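Telephone Support Adviser, Business Phone Systems
Wikaro, Skosstead office
Permanent, full time or four days a week

Wikaro supplies and looks after telephone systems for small and medium-sized firms: dental surgeries, letting agents, garages, builders' merchants and a few schools. We have 2340 desk phones in use with customers, most of them internet phones that have replaced older office switchboards. We need another adviser on the support desk from October.

The desk is the first place customers ring when something is wrong with their phones. Most calls are about everyday matters. A handset won't register, a voicemail greeting needs changing before a bank holiday, or calls to the main number are going to the wrong extension. Some are harder, such as poor sound on one site only, or a transfer that fails when the caller is on a mobile. You will take the call, work out what is happening and either put it right or pass it to the network team with proper notes.

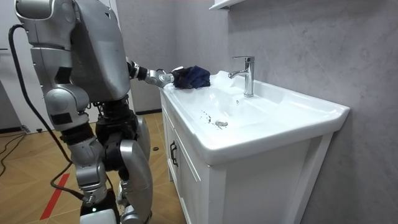

Kobina Atinga says the notes are the part new starters find hardest. In his first month he would write "phone not working" and pass it on, and the network team would send it straight back. Now he puts down which phone, which extension, what the caller heard and what he has already tried, and he rarely has to ring a customer twice.

What you will do

Answer calls and emails from customers between 8 am and 6 pm, on a shared rota.
Set up new handsets and headsets before they are sent out.
Change call routes, hunt groups, opening hours and recorded messages on request.
Talk customers through simple checks on cables, power and router ports.
Keep the customer record up to date after each call.
Help at our Jukthorpe store room when a large order is being packed, usually one or two days a month.

You will not be asked to sell. If a customer wants more lines or a different contract, you pass the details to the accounts team and carry on with your own calls. There are no targets for call length.

What we are looking for

You should be comfortable on the phone for a good part of the day and able to explain things without jargon. Many of the people who ring us are receptionists with someone standing at the counter, so a calm manner matters. You should write clearly and be willing to ask when you don't know the answer.

Experience with internet phones is useful but we don't insist on it. People have joined us from shops, hospital switchboards and hotel front desks. If you already know what a SIP account or a VLAN is, say so in your application, as it will shorten your training.
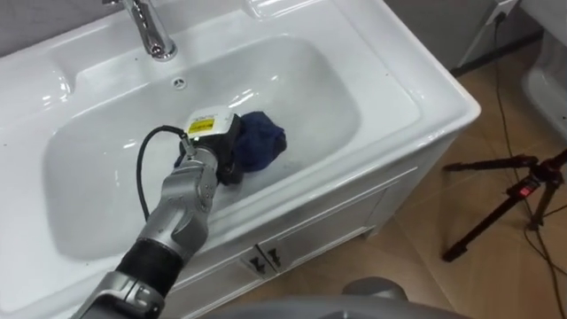
Training

The first four weeks are spent in training. In the first two you will learn the handsets and the admin pages, and listen in on calls. In the third and fourth you will take calls with an experienced adviser on the same line. After that you go on the rota, starting with mornings.

There is a practice system with 18 extensions that you can change as you like without affecting any customer. New advisers are expected to use it, and older hands still do when a new version of the software comes out.
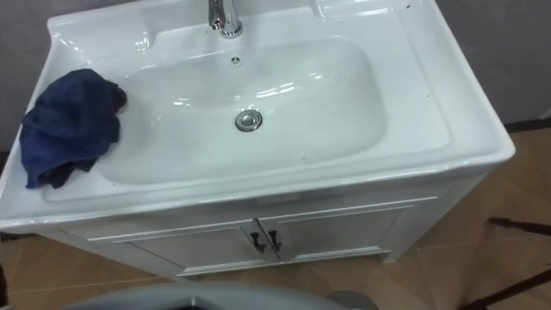

It has the same menus as the live system, including the night service and the call queue, so anything you set up there will work the same way for a customer. We also pay for one outside course a year, and study time for it comes out of the working day.

Hours and place

The full-time week is 37.5 hours. The office is five minutes on foot from Skosstead station and there is a bicycle store at the rear. After the training period you may work from home two days a week if your connection is good enough for calls. We supply the phone, headset and laptop.

Holiday is 25 days plus bank holidays. Pay depends on experience and will be discussed at the first conversation.

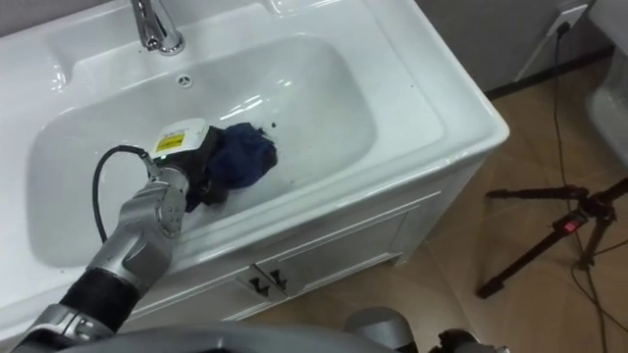 Fadime Akyol
Support Desk Manager

To apply, send a CV and a short letter to the support desk at our Skosstead address, or use the form on the jobs page. In the letter, please describe a time when you helped someone with a technical problem, at work or at home. Keep it under 200 words.

We hold a short phone conversation first, then invite people to the office for an hour. That visit includes a practice call and a written exercise, and there is time to sit with the team. Please tell us beforehand if you need any adjustments for either stage. Everyone who applies will get a reply.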